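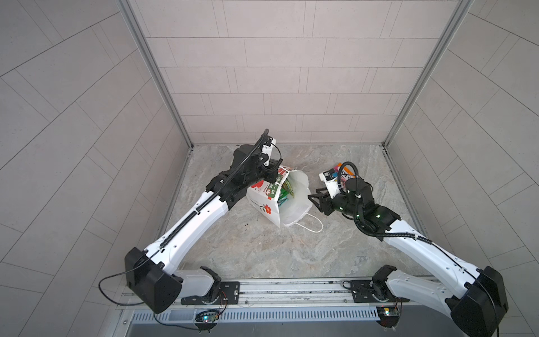 White paper shopping bag, tilted on the floor.

Subject: Re: [bramport-shops] paper bags, rope handles, and what to order for fall

Hello everyone, and sorry for the slow answer. August is when we pour most of our winter candles, and by the time I sit down in the evening I'm good for a bowl of soup and not much else. But I've been wanting to write this one up properly, because bags are one of those things I have strong feelings about after all these years of handing them across a counter.

At Ambrosio we went over to paper four winters ago. The first order was 2000 bags from Rurnora, white, medium, with the twisted paper handles that come glued to a little patch on the inside. They looked lovely and they stacked flat, and for soap they were fine. Then the three-wick candles came in and we started hearing from people in the parking lot! A handle pulls away from its patch and the whole bag goes down on one corner, and of course it's always the person who bought a gift. I replaced a good many candles that December and felt bad about every one.

So the next year I switched to rope handles, the kind that go through a punched hole with a knot behind it. They cost more, no getting around that, but the knot holds as long as the top of the bag is folded over and has a strip of card inside the fold. Ask for that strip when you order. The cheaper Platent bags come without it, and the hole tears into a long slot as soon as there's any weight swinging around.

My other piece of advice is about size. I used to think one big bag would do for everything, but a small jar in a big bag tips it over on the counter, and you stand there holding it up with one hand while you write the receipt with the other. We keep two sizes now, and I fold a sheet of tissue into the bottom of the larger one to give it a bit of a floor.

As for printing, I'd wait. A plain bag and a rubber stamp will take you a long way, and if you change your opening hours or your phone number you haven't got a closet full of old ones. Our stamp is so worn the A looks like a tent, and people still tell me they like it. If you do print, keep the color away from the bottom fold, where it cracks and rubs off on everything. 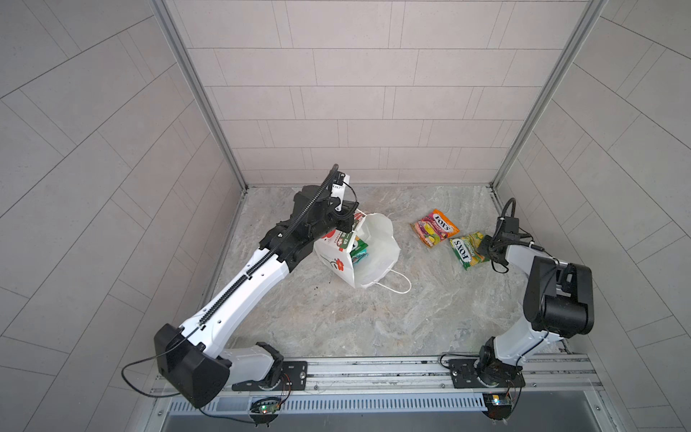
On Friday a member from the yarn shop wrote:

> Hi all, we are down to our last box of plastic and I'd like
> to be on paper by the time the sweater crowd comes back.
> Rurnora wants us to take 1103 to get the lower price, which
> is an odd number, but apparently that's how their cartons
> work out. Is it worth it? Yarn weighs next to nothing, but
> people buy a lot of it at once and then put books on top.
> Also, does anybody get theirs back? I'd love to offer a
> few cents off for bringing one in again.

To the yarn shop in particular - yes, take the lower price if you have somewhere dry to keep them. Ours spent one spring in the basement and came out wavy. And we do get them back! I have a shelf with more than 100 returned ones on it right now, and I give them out first to anyone who says they don't mind a crease. We never did the few cents off, I just say thank you and throw in a soap end, and that seems to please people more than the change would.

If anyone wants to go in together on a rope handle order, write to me off list before the end of the month and I'll call Rurnora for a price. I'm in the shop most days until six, and the kettle's usually on.

Warmly,
Ambrosio, Bramport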